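Final Report: Stacking Tableware with a Single Robot Arm
Brelcombe Technical College, Department of Applied Automation
Submitted by the Raltley project group
Faculty advisor: Ivana Salinas
Date of submission: 12/01/2022

1. Purpose of the project

The Raltley project was carried out as part of the second-year course in applied automation. The group was asked to program a robot arm to collect plastic tableware from a table and place the pieces one on top of another. The work built on the Leblanc control program, which an earlier class had completed in July for single-object pickup.

The assignment required the group to record each run, review the recordings, and report on the handling of round objects with thin rims. The project budget was limited to $300, most of which was spent on tableware and cloth.

2. Work at the table

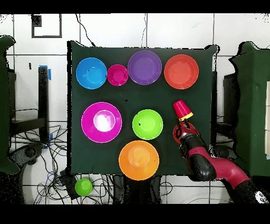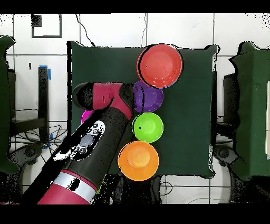
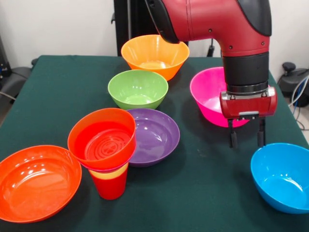
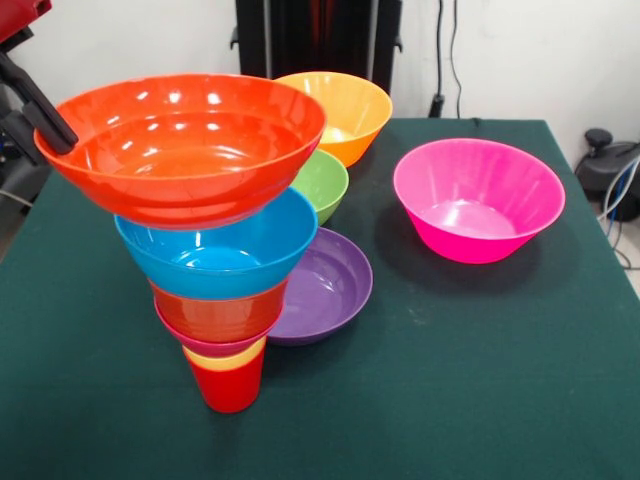 Grasp planning took up the largest share of the group's time. The first version of the program directed the gripper to the center of each object, a method that had been adequate for the solid blocks used by the earlier class. A bowl has no material at its center that the fingers can close on, and the program was therefore rewritten to select a point on the rim. The last picture shows the rim grasp applied to the large orange-red bowl at the top of the stack, with the red cup standing upright at the bottom. The lean of that stack also illustrates a matter the group discussed at length, namely how small errors in position add up as the stack becomes taller. A correction step was added to the program so that the position of the top piece is measured again before the next piece is released.

3. Results

The group completed 58 recorded runs. Of these, 20 were set aside for checking the final version of the program and were not used during its development. Runs were grouped by the number of pieces to be stacked, with six as the standard setting. Most faults occurred during release, when a finger remained in contact with the rim as the arm withdrew. Slower withdrawal reduced the number of such faults but made each run longer.

4. Remaining work

The Lusen scheduling module was not finished in time for this report. It is intended to choose the order in which pieces are picked up, a task now performed by the operator. The group recommends that the next class complete this module and repeat the checking runs under the same conditions. The program files and run logs have been placed in the department archive.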